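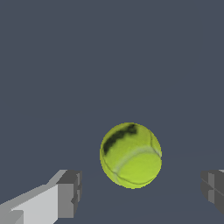 *by Áine Egan*

The ball had been hanging in the grey for most of the afternoon, and the gripper would not close on it.

Fiachra Ó Néill ran the episode again from the top. The arm came in, the fingers opened wide, and at step 141 everything stopped. The planner reported no error. It reported nothing at all.

"Is it the mark?" said Kathleen Mulcahy. She had pulled her chair over from the next desk and was eating an orange.

"What mark?"

"The black one, on the ball."

He looked at it. He had seen that ball every day since June and had stopped noticing the smudge. It was part of the texture, baked in, and it ran over the top and down the left side.

"It's only paint," he said. "There's nothing there to hit."

"You know that. Does the detector?"

He opened the log. The detector fitted a circle to anything the right yellow-green, then handed the centre to the planner. He drew the fit over the camera view. The circle was too small, and it sat low and to the right, tucked in under the dark patch.

"It thinks the ball stops there," he said.

"So the centre's off."

"Six millimetres. The planner wants it within five before it'll close."

"And if it isn't?"

"It waits for a better one." He scrolled down. There were 200 steps in an episode, and from 141 onwards every line said the same thing: hold, hold, hold. "I wrote that. I told it to wait."

Kathleen dropped the peel in the bin. "Malachy will say widen the tolerance."

"Malachy can say what he likes. He's not the one taking it down to Hencombe."

At Hencombe there was a real arm and a bucket of real balls, and Ansel Van Dusen's dog had been at most of them. A clean texture would fix the afternoon and nothing else. Fiachra left the texture alone. He took out the circle fit and wrote one that used whatever edge it could find, the felt against the grey, and ignored the colour inside. It took him until ten past seven. Kathleen had gone home by then and the cleaner had been round - she had moved his mug and he couldn't find it.

He set ten episodes going and watched the first.

The arm came in. The fingers opened. Step 139, step 140. At 141 the counter changed to 142, and the gap on the left began to narrow.

He got up to look for the mug.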